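このサイトではクッキーを使用しています。閲覧を続けると、クッキーの利用に同意したものとみなされます。[同意する] [設定を変更]

# Widby 洗濯表示・家庭の手入れメモ コーパス

## はじめに

Widby(ウィドビー)は、衣類の手入れについて普段の言葉で書かれた短いメモを集めた、小さな日本語テキストのデータセットです。収録しているのは2739件。洗濯表示をどう読んだか、どの温度で洗ったか、干したあとどうなったか、といった話が一件につき数行ずつ入っています。読んでいるとつい長居してしまうような文章が多く、整理の作業はいつも予定より遅れました(楽しかったので後悔はしていません)。

もともとは、Mestauという町の公民館で開いていた繕いもの教室のノートが出発点です。参加した方が帰りがけに「今日の困りごと」を書いていく習慣があって、それが何冊もたまっていました。Ibsa Worknehさんがそれを打ち直し、Vasylyna Hordiienkoが分類の枠組みを作り、6月に最初の版をまとめました。この文書を書いているのはVasylynaのほうです。どうぞよろしくお願いします。

## 何が入っているか

各レコードはJSON Linesの一行で、次の項目があります。

- `id`:通し番号。1から始まり、欠番はありません
- `item`:品目(シャツ、毛布、子ども服、カーテンなど)
- `fiber`:書き手が申告した素材。わからない場合は `unknown`
- `trouble`:困りごとの種類。下の分類を参照
- `note`:本文。誤字は直していますが、言い回しはできるだけそのままです
- `outcome`:その後どうなったか。空欄のことも多いです

本文のうち2070件には `outcome` が付いています。残りは、書いた方がそのまま教室に来なくなったか、結果を書き忘れたか、あるいは服のほうが先に役目を終えたのだと思います。空欄を推測で埋めることはしていません。

## 困りごとの分類

分類は8種類です。最初はもっと細かく分けていたのですが、Ibsaさんと二人で同じノートを読んでも答えが割れることが多く、話し合いながら少しずつまとめていきました。

- `shrink`:縮み
- `bleed`:色移り、色落ち
- `pill`:毛玉
- `wrinkle`:しわ
- `odor`:におい
- `stain`:しみ、汚れ
- `shape`:型くずれ、伸び
- `label`:表示が読めない、切り取ってしまった

一つのメモに困りごとが重なっている場合は、先に書かれているほうを採りました。たとえば「赤い靴下と一緒に洗ってピンクになり、おまけに縮んだ」は `bleed` です。この決め方には異論もあると思いますし、私自身いまでも迷うことがあります。よい案があればぜひ教えてください。

## 読み込み方

ファイルは `widby.jsonl` ひとつだけです。文字コードはUTF-8、改行はLFです。

 import json
 with open("widby.jsonl", encoding="utf-8") as f:
 notes = [json.loads(line) for line in f]

表計算ソフトで開きたい方のために、`widby_sample.csv` も同梱しました。こちらは100件だけの抜粋で、どの分類も必ず入るように選んであります。まず雰囲気を知りたいという方は、コーヒーでも片手にこちらからどうぞ。

## 書き起こしの決まりごと

ノートは手書きですから、読めない字もあります。判読できない箇所は「〓」で置きかえました。前後から明らかに推測できる場合でも、二人の読みが一致しなければ「〓」のままにしてあります。

温度は書き手の表現を尊重しています。「ぬるま湯」「お風呂の残り湯」「手を入れて気持ちいいくらい」などは数値に直していません。検索には不便ですが、暮らしの言葉としてはこのほうがずっと豊かですよね。洗剤や柔軟剤の商品名は、すべて `[製品]` に置きかえています。

方言もそのままです。「しわくちゃ」に当たる言い方がいくつもあって、打ち直しながら二人でずいぶん感心しました。標準語に直した列を足してほしいというご要望もいただいていますが、まだ手がついていません。

## しわのメモについて

`wrinkle` は、読みものとしていちばんおすすめしたい分類です。脱水のあとすぐに干さなかった話、畳んだはずなのに引き出しの奥で丸まっていた話、霧吹きとアイロンのどちらが先かという親子の意見の違いなど、どのお宅にもありそうな話が続きます。やわらかい布ほど、ちょっとつまんだだけで表情が変わるものです。
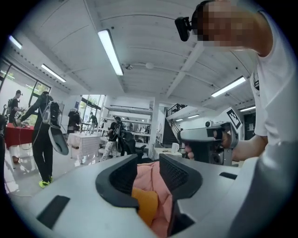

## 使ってよいこと、控えてほしいこと

研究、授業、趣味の言語処理など、どなたでも自由にお使いください。Pruvleyの夜間学校では、やさしい日本語への書きかえの教材にしてくださっているそうで、とてもうれしく思っています。

一方で、本文を洗濯の正しい手引きとして使うのはお控えください。書き手の工夫には、うまくいかなかったものもそのまま入っています。大切な服は、まず縫い付けられた表示を見て、迷ったらクリーニング店に相談してください。また、書き手が誰かを突きとめようとする使い方もご遠慮ください。お名前と住所、ご家族の呼び名は公開前に外してありますが、思い出話の中には、ご近所の方が読めばわかるものがあるかもしれません。

## 偏りと限界

書き手の多くは、平日の昼間に教室へ来られた方です。そのため、コインランドリーの話や深夜の部屋干しの話は少なめです。素材では綿と毛がよく出てきて、スポーツ用の化学繊維はあまり出てきません。冬物の話が多いのは、教室が寒い時期に混みあうせいでしょう。ストーブのそばの席は、毎年早くから埋まっていました。

## 変更の予定

Pesonenという名の別冊ノートがまだ一箱残っています。布団と座布団の話ばかりなので、同じ形式に入れるか、別のファイルに分けるかを相談中です。決まりましたら、このREADMEの末尾に追記します。

誤りの報告は、`id` と該当箇所を添えてお知らせください。お返事は少し遅くなることがありますが、いただいたものは必ず二人で読んでいます。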